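Thursday, April 23, 2026
Throw bag and rescue line checks, Meltham shed

Pulled the throw bags from the Vurnby jetty this morning, as agreed with Trilok after the October audit. Every bag there has been outside all winter. The line is 8 mm floating polypropylene, 30 m in each.

Rinsed them in fresh water and ran each line through the hands from end to end. Two have stiff sections near the bag end and I cut those out of service. The rest feel fine.
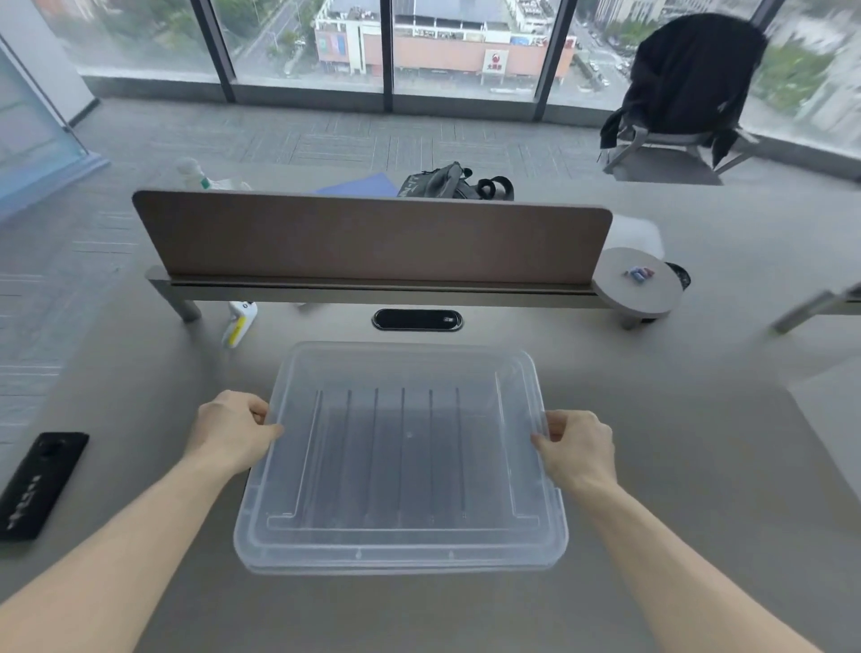

Dry throws on the grass next. Sajib threw, I measured. His best went 2 m past the far cone, and the worst ones were all bags stuffed in coils. Fredy says the jetty crew coil them because it looks neater. The card in the bag pocket says to feed the line in loose and it should say so in bigger type.

Still don't like the drawstring on the Gaillard bags. It closes too tight and the line snags on the way out. Ro-un wants to try a wider collar, and has the old Stovevley bag to copy from.

To do before the lake opens:
- Load test the two suspect lines, if Anatole can free up the rig. Note where they part.
- Ask the council who pays for replacements. Last year the bill went to the swim club, and they shouldn't be covering a public jetty.
- Reprint the packing card.
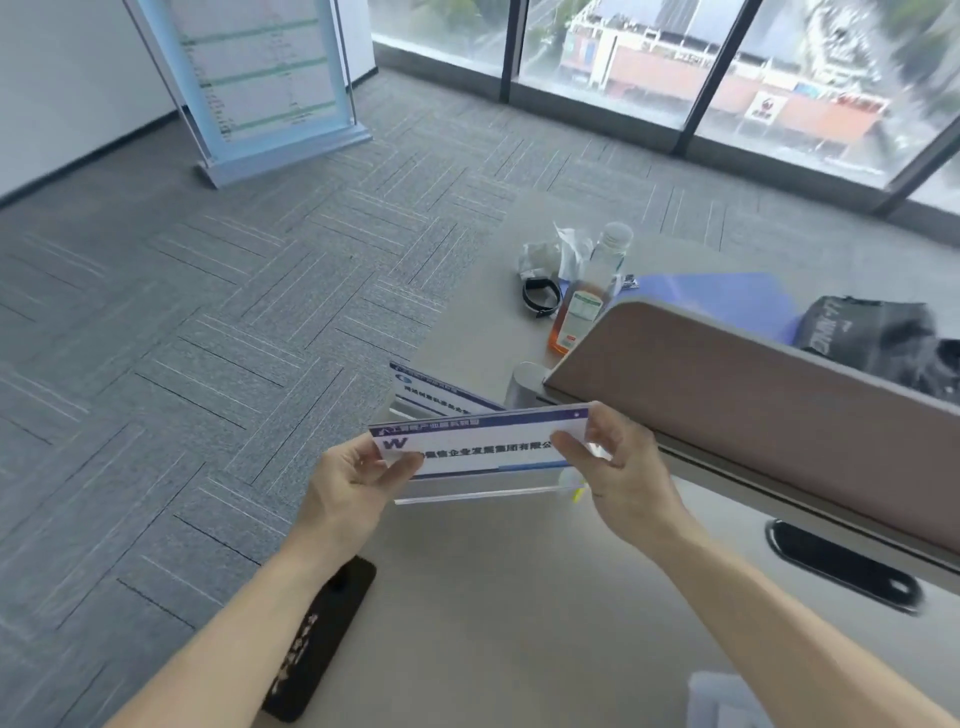 Ring buoys

Not started. The one by the slipway has a cracked shell, so do that first. Bracket height there is 55 inches and the school asked for lower. Trilok to check what the rules allow.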